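How to Move a Plating Line to Robot Arms Without Losing Your People

Posted by Otis Ambrose, Saturday, June 14, 2025

I run the day shift at Tavetti, a commissary kitchen that sends cold plates to offices and clinics. Last September we put two arms on the garnish station. These are the steps I would follow if I had to do it over, in order.

Step 1. Write down the job as it is done now.
Stand at the station for a full shift with a notepad. Our written procedure said "place garnish on plate." The people doing it were also pulling chipped plates, turning slices so the better side faced up, and telling the cook when a tray looked dried out. Put all of that on your list. Mark which parts the arm will take and write a name next to every part it won't.

Step 2. Talk to the crew before the equipment is ordered.
Tell them which hours change and which don't. We had six people on garnish across two shifts. Two moved to packing at the same rate, one went to receiving, and three stayed as cell operators. I told them this in week one and put it on paper. If you don't know the answer yet, say so and give a date when you will.

Step 3. Pick one plate and one item.
We started with a single cold plate and worked up to 300 a shift before adding anything. Round, flat items are a good first choice. Leave leaf herbs and anything sauced for later.
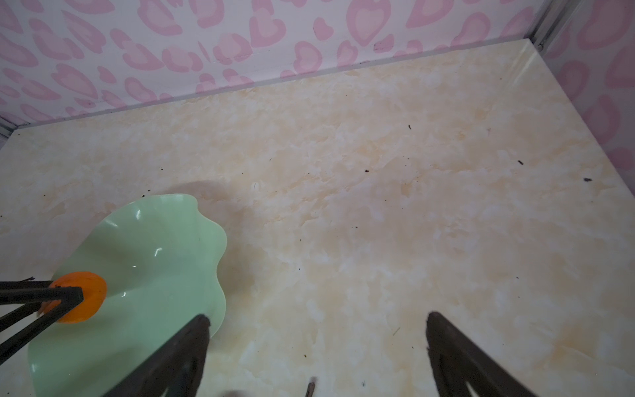 Step 4. Let the operators teach the positions.
The integrator, Cemitz, set our first grip points from a drawing. They worked on flat-rimmed plates and gave us trouble on wavy ones, where the height changes as you go around the rim. Our operators reset the points by hand in one afternoon. Budget paid time for this and keep it off the production schedule.

Step 5. Set the cleaning routine.
Wipe the work surface and the walls at every changeover, corners included. Check the fingertips under a good light. Log it on the same sheet as the rest of the station. Cleaning took more minutes than before, so we took those minutes out of the plate target.

Step 6. Decide who can stop it.
Anyone in the room can hit stop. Restarting is for the operator on duty. Do not ask for a written reason for short stops during the first month, or people will quit stopping it.

Step 7. Review the numbers with the crew.
Our best hand-plated week was 1,653 plates. The arms were under 1,000 their first week and reached 1,890 in the ninth. Post the bad weeks too.

What changed for people: less wrist pain and less standing in one spot. There is more watching, and some find that tiring. We rotate operators every two hours and it helps. The pay grade for cell operator went up one step, which I should have settled before the start date.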